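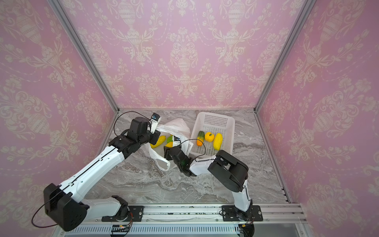 Zora two-arm helper: can it put the groceries away yet?

Posted 2 February 2019

Short answer, no, but I had way more fun finding out than I expected! I spent most of January with the Zora, which is the two-arm setup from Sulico, and I gave it the one chore I hate most: getting vegetables out of a shopping bag and into a basket. Toy vegetables, I should say. I'm not made of peppers.

Let's do the good stuff first. The arms are quiet. Setup took me one long evening (plus a second one, when I found I'd swapped two cables), and the cameras up by the grippers are a big help once an arm gets in close. With a round yellow pepper it's lovely to watch. Down, squeeze, up, over, drop. The mesh basket stays put because it's got some stiffness to it, and the arm doesn't seem to mind if it bumps the rim a little.

Now the bag. Oh, the bag! A thin white plastic bag changes shape every time you touch it, and the Zora really struggles with that. One arm is supposed to hold the bag open while the other reaches in. Sometimes it does. Other times it grabs a fold of plastic along with the squash and the whole lot goes for a ride. I did 100 tries with three veggies in the bag, and it only emptied the thing with no help from me 9 times. My kid would beat that, and my kid complains the entire time.

Speed is the other problem. I could unpack a week's shopping and make a sandwich before it finishes one bag.

Price is $2000 for the pair of arms, and the camera kit is another $500. The Gaber single arm is cheaper, but I tried one at the Brakthorpe maker fair and with no second arm to hold the bag it just pushed it across the table.

So who's it for? If you like tinkering, buy it, you'll love it. For small shops sorting firm things from one open bin to another, maybe, with somebody standing close by. For my kitchen, I'm still on bag duty. I'll try it again with a paper sack once the next software update is out.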